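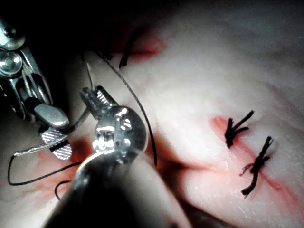 间断缝合我练了有一阵子了,针倒是越走越顺,卡住我的一直是线。我的毛病是舍不得剪,总想着一根线多缝几针,省得来回换,于是每次都留得老长老长。你们看切口边上那两个黑色的结,我自己觉得还凑合,可中间那一大圈长线就很要命了,在组织上面绕来绕去,针一转它就跟着跑,有时候压在夹持钳底下,有时候干脆套到持针器上去,我得停下来先理线,理完了都忘了刚才下一针准备从哪儿进。想问问大家,线到底留多长合适?有没有什么办法让它老老实实待在一边?

再说说我现在的做法,方便各位骂得准一点。线是Sotis的黑线,从包装里抽出来以后我一般剪成38厘米一段,这个数是我自己定的,没什么道理,就是觉得够用。打结是先绕两圈,再反方向绕一圈,再补一圈。Pathak那本练习手册上说线尾留短一点,可我留短了就老是在收紧的时候把尾巴整个拉出来,前面全白做,气得我想摔东西,所以后来又越留越长。这么一来尾巴长,主线也长,两头都长,两头都乱。

另外还有个问题,顺便一起问了吧。我进针的时候,针尖出来了,针身后半截还在组织里,这时候我总不知道该夹哪儿接着拔。夹针尖吧,怕把尖弄钝;松开吧,针又会往回缩,或者歪到一边去。

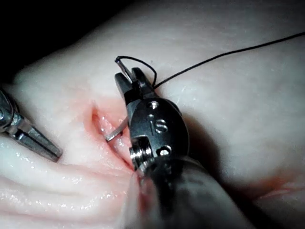 还有就是切口两边的边距,我左边老是比右边吃得多,收紧以后一边高一边低,像衣服扣子扣错了一个洞。不知道是角度的问题还是我拉得太使劲。我在Zevommont那边上的短期课,老师讲得挺快的,一节课人又多,轮到我的时候基本就剩收拾东西的时间了,所以好多细节只能回来自己琢磨。求有经验的前辈指点,新手问得啰嗦,先谢过!

提问人:线又缠上了

小码头的灯

哈哈看到"舍不得剪"我就笑了,我刚开始练的时候也这样,一根线恨不得缝到天荒地老。你这个问题八成出在长度上。38厘米对于在体外拿手打结的人来说不算夸张,但如果你全程用器械打结,操作空间又小,那真的太长了。我自己做单个间断结,线短到大概你现在的一半还不到,缝完一针打好结就剪,换新的。听起来麻烦对吧?你试试看,换线花的时间绝对比你理线花的少。连续缝合当然要另算,那个得看切口有多长,自己留余量。

尾巴的问题,我的习惯是留2厘米上下。你说留短了会被整根拉出来,我猜你是在拉线过针眼的时候眼睛一直盯着针,没看尾巴。改一下顺序:针出来以后先把针放到一个你看得见的、固定的地方,然后夹住靠近组织的那段线慢慢拉,眼睛只看尾巴,看到它快到位了就停。别拽着针去拉!拽针拉的话手上幅度特别大,尾巴一眨眼就没了。

绕圈的时候也有个小窍门,让线自己形成一个C形,开口朝着尾巴那一侧,持针器就放在C的上面,然后是拿线去绕器械,器械基本不动。很多人是反过来的,器械在那儿画大圈,线当然到处飞。绕完两圈以后持针器往尾巴那边走的路要短,所以尾巴最好就躺在切口旁边,别翘着,也别藏到组织折进去的地方。

至于那一圈长线往哪儿放,我是每次下针之前先花一点点时间,把线拨到针要走的反方向去。比如针从右往左走,线就放到右边远一点的地方。养成习惯以后手会自己做,不用想。

哦对了,器械别隔着线去夹组织。线被带齿的钳口咬过会起毛,咬狠了收紧的时候会断,断的时候往往就是最后那一下,特别伤心。抓线尽量抓以后要剪掉的那段。

慢慢练总会好

楼上说线说得很全了,我补针的部分。

针尖不要夹,这点你的担心是对的。正确的顺序大概是这样:持针器夹针的时候,夹在从针尖往针尾数三分之二的地方,针和钳口差不多垂直。进针的时候针尖跟组织表面也要接近垂直,然后靠手腕转,顺着针的弧度走,不要往前推。你只要是推的,针就会在组织里走直线,弯针走直线会怎么样,可想而知,要么把针眼撕大,要么针在钳口里打滑转向。

转到针尖从对面露出来还不够,再多转一点,让露出来的部分长到能夹住针身,另一只手的钳子越过针尖,夹在后面那一段,这边再松开。顺序别搞反,一定要一边夹稳了另一边才松。如果转到头了露出来的还是只有一个小尖尖,说明你一开始夹的位置太靠前了,或者进针点离切口太远,这时候不要硬来,可以退回去重新夹。退出来不丢人,我到现在也会退。

边距不一样,我觉得跟用力关系不大,主要是你进针那一侧看得清楚,出针那一侧是凭感觉。你可以分两步走:先从一侧进,从切口中间出来,把针拔出来看一眼,再从中间进另一侧。等两边能缝成一样宽了,再合成一步。另外缝之前用钳子轻轻把边缘提起来一点,提起来针才容易垂直进去。记得是轻轻的,我见过有人提得那叫一个用力,还没缝,边上先给夹出一排印子。

一边高一边低还有一种可能,是深度不一样。表面上看边距相等,下面一边吃得深一边吃得浅,收紧以后照样错开。所以别光看表面。

再有就是收紧的力道。第一下绕两圈是为了有点摩擦力,让它停得住,两边刚刚碰到一起就够了,不要勒。勒得太紧边缘会往里卷,颜色也会不好看。第二下换方向绕,平着拉,两只手拉的方向要对调,不然出来的是滑结,看着挺像那么回事,一碰就松。你可以拿一截废线在椅子扶手上打,打完用力扯两边,扯不动才算。

练多少次算够?我当时给自己定的是1,000个结,听着吓人,其实晚上边听东西边打,没有想的那么久。打到800个左右的时候有一天突然就觉得顺了,后面那些反而是打着玩的。每个人不一样哈,你也许用不着这么多。

爱吃酸辣粉

剪短!剪短就完了。

另外推荐去Trundina上搜一下器械打结的慢动作视频,有一个是从侧面拍的,看得清线怎么绕。前面广告有点长,忍一忍。我以前也是尾巴老跑掉,看了几遍就好多了。不过他们卖的那套练习垫我不太推荐,太硬了,针扎进去咯吱咯吱的,跟真组织完全两个手感,我那套将近一个月没碰过了,在桌子底下垫东西。

线又缠上了

谢谢各位!!昨天晚上回去马上把线剪成一半试了,真的清爽好多,之前我到底在坚持什么啊……眼睛只盯尾巴这招也很有用,就是一开始总忍不住要去瞄针,得跟自己较劲。

分两步进针我也试了,左右确实能对上,就是慢,我先慢着吧。深度那个我以前压根没想过,剪开一个结看了看,还真是右边吃得很浅,怪不得。

还想追问一句,换方向绕的时候,是不是每次都要把针放下来换手?我现在不换手的话方向就拧着,换手的话针又不知道搁哪儿。小码头的灯说放在固定的地方,具体是放在组织上面,还是就一直夹着不松?

小码头的灯

两种都有人用。我是不放针的,夹持钳一直夹着针附近的线,需要换方向就把C形翻到另一边,持针器从反面去绕,这样不用换手。刚开始翻过去会觉得别扭,你可以先只练翻这个动作,不打结。如果一定要放,就放在看得见的平的地方,针尖别朝着切口,放下之前看一眼,拿起来之前再看一眼。尤其是线剪短以后,针离切口更近了,手一快容易勾到刚缝好的那个结。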